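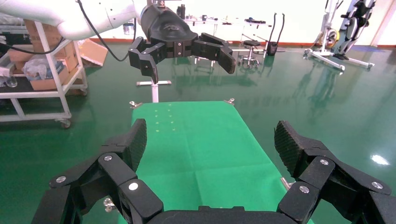
26 July 2024
Posted by Gert Nkosi to the equipment list

Naledi Van der Merwe wrote:

> Can we please settle the second-half order before I go on leave? I have 67 lines on the wish list and money for maybe a third of them. As I read it, the arms are paid for, the grippers are paid for, and what's left is "sundries". Why are the sundries costing more than my car? Also, does anyone object to Zuvetti for the spare fingers? They were quickest to reply in June.

Naledi, your car is a low bar, but point taken.

I've been through the list and most of the sundries are finger pads. We budgeted for grippers as if they were furniture, when we should have budgeted for them as if they were shoes. The crosshatched pads are lovely until the pattern goes, and then the thing has all the grip of a wet bar of soap. I'd like 10 sets in the cupboard. Zuvetti is fine by me, provided they send the screws as well. Last time the screws came separately, by a different courier, to a different building.

On the rest:

Both arms should keep the same model of gripper. I know Ladberg will do us a cheaper two-finger one for the far side of the table. Then we carry two lots of spares and two sets of settings, and the saving is gone by Christmas.

Green cloth. Please let us buy a second one. It creases, I've tried ironing it, and I am not a man who irons. It's the cheapest line on the sheet and somehow it has been put back 2 years running.

Clamps: we have enough. Whoever asked for 7 more, own up.

Cable management for the white arm. At the moment the cable hangs in a big loop and we all trust it. Lukumay quoted for a proper sleeve and I think we should take it, even at their prices.

The Voruvus service contract I would leave out. Over half of it is phone support, and I've met their hold music.

What I can't find anywhere on the list is shelving. Every order adds cardboard boxes, and the boxes go on the cart, and the cart was meant to be for tools. One more unit, please, ahead of anything with a motor in it.

I'll send the trimmed sheet once you've said yes to the cloth.

Gert

Comments

pads_and_belts: Buy the pads in one batch if you can. We mixed two and the left finger always won.

Naledi: Yes to the cloth. No to ironing it on the table again.

M.: The 7 clamps were me. Withdrawn.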